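**Crepes made the night before are tough and stuck together by breakfast**

Asked by Eleri Lloyd in Home Cooking > Breakfast
Viewed 1,207 times

I have started doing breakfast for guests at a small house in Drunville. The busy time is August, but I want to get this sorted out before then. People want to eat at 7 and I don't want to be standing over a stove before that, so I make crepes the evening before, stack them on a plate, cover the plate, and put it in the fridge.

By morning I have two problems. The crepes in the middle of the stack are glued together and tear when I pull them apart. The ones on the top and bottom are dry at the edges, and when I warm them up they turn leathery. They taste fine, but the texture is wrong. Straight from the pan they are soft and fold without cracking.

My recipe:

- 500 grams of all-purpose flour
- 4 large eggs
- 1 quart of whole milk
- a pinch of salt
- a little melted butter, and more for the pan

I mix everything in a big bowl with a hand mixer until it is smooth and start cooking right away. I use a Kundanby nonstick pan on medium-high. For reheating I have tried the microwave (rubbery) and the oven with no cover (crackers).
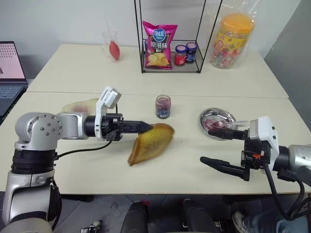
*Thin yellow crepe on a white table.*

I would like to know:

1. Is it the recipe, the storage, or the reheating?
2. Do I need paper between every single crepe? That is a lot of paper.
3. Would I be better off dropping crepes and serving something else that early?

I do have a second fridge and plenty of counter space. I don't have a warming drawer and I'm not buying one.

---

### Answer from Prys Parri (marked as most helpful)

It is some of each, so I'll go in order.

**The batter.** Your proportions are reasonable. I would go up on the butter. "A little" isn't enough if the crepes have to survive a night in the fridge, and for that much flour I use a full stick, melted and cooled until it is barely warm. Fat keeps them soft when they are cold. You could also add another egg, but try the butter first so you know which change did what.

The bigger thing is the mixer. Running a hand mixer through flour and milk until everything is smooth develops the gluten, and if you cook right away it never gets a chance to relax. Whisk the eggs into the flour with only part of the milk, get the lumps out while it is thick, then thin it with the rest of the milk and stir in the butter. Cover it and leave it in the fridge for an hour. Overnight is fine too. It will thicken while it sits, so stir in a splash of milk before you start cooking. It should pour like heavy cream.

**The pan.** Medium-high may be too hot for a nonstick pan with a thin base. If the edges are brown and lacy before the middle is set, turn it down. A crepe that is crisp at the edge tonight is going to be a hard crepe tomorrow. For make-ahead ones I take them off pale, with only a few light brown spots on the first side and hardly any on the second.

**Cooling.** I think this is where most of your sticking comes from. If you stack them hot and cover the plate, the steam has nowhere to go, and the water ends up between the layers. Lay them out on clean dish towels or racks until they are fully cool, then stack. You said you have counter space, so use it.

**Paper.** You don't need it between every one if they were cooled properly and there is enough butter in the batter. I put a square of wax paper after every few, mostly so I can lift out a portion at a time. If you freeze them, then yes, put paper between all of them.

**Storage.** Slide the whole stack into a zip-top bag, press the air out, and keep it flat. A plate with plastic wrap over it lets too much air in at the sides, and that's your dry edges. Two days in the fridge is my limit.

**Reheating.** Take the bag out when you get up so the crepes lose their chill. Then either:

- Oven at 300°F. Fold the crepes in quarters, overlap them in a buttered baking dish, cover tightly with foil, and heat until warm through. Ten minutes usually does it.
- Pan on medium with a dab of butter, a few seconds a side. Nicest result, but it puts you back at the stove.

Fill them after reheating unless the filling is cheese.

> **Comment from Eleri Lloyd:** Thank you. I did the towels and the extra butter last night and they came apart with no tearing at all. Still used the mixer out of habit, so I'll do it by hand next time. Does the resting matter if I switch to a whisk?
>
> **Reply from Prys Parri:** It matters less but I would still do it. The flour needs time to soak up the milk. Half an hour is better than nothing.

---

### Answer from Bleddyn Gough

Use a blender and buckwheat flour. No sticking.

> **Comment from Caradog Eynon:** Straight buckwheat is going to crack when she folds it, and it doesn't taste like what she's making now. It's good with ham and egg but a lot of people don't want it under jam. A quarter buckwheat to three quarters regular would be all right.
>
> **Comment from Bleddyn Gough:** Mine don't crack.

---

### Answer from Caradog Eynon

Prys has covered the crepes, so I'll take your third question. I did early breakfasts for years at a place out past Sotesow and I ended up serving crepes only on days when I had a small house. The rest of the time it was toast, eggs, and fruit, and I never had a complaint about it.

Toast holds up better than people expect if you do a few things right:

- Buy an unsliced loaf and cut it thick. Thin sandwich bread is cardboard in five minutes.
- Day-old bread toasts more evenly than fresh.
- Stand the slices up in a rack. Stacking them flat makes the bottom ones soggy, same problem as your crepes.
- Toast in batches as people sit down. Don't try to get ahead.
- Put out soft butter. Cold butter tears the bread.

As for jam, I used to spread it in the kitchen because it looked nicer going out, and I'd say leave a border around the crust if you do that, or it gets on everything. A red jam shows up well on golden toast and most people are happy with it. If you have guests who linger, put the jam on the table in a small dish and let them do their own, because jam soaks in while the toast sits.

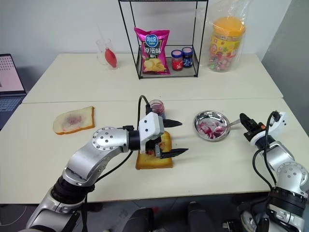

Halyna Demchenko commented that she would not put jam on ahead of time under any conditions, and that butter has to go on first, right out to the crust, so the jam doesn't go straight into the bread. She also thought thick slices were a mistake for older guests, who leave the crusts, and said she cuts hers medium and gets fewer scraps back.

Fair point about the butter. On thickness I'd say try both and look at what comes back on the plates.

One more thing on cost. Crepes look cheap because it is only flour, eggs, and milk, but count your own time. An evening of cooking plus the reheating is a lot more work than a loaf of bread. If your guests ask for crepes, do them on set mornings and tell people when they book. Otherwise I'd keep a bag in the freezer for when somebody turns up who doesn't eat eggs any other way.

> **Comment from Eleri Lloyd:** Set mornings might work. I have a couple from the Đỗ family coming back who asked for the crepes specifically, so I can't drop them completely. How long do you keep them frozen?
>
> **Reply from Caradog Eynon:** A month. After that they pick up a freezer taste. Thaw them in the fridge overnight, still in the bag, and don't try to peel them apart while they're frozen.
>
> **Comment from Halyna Demchenko:** Write the date on the bag.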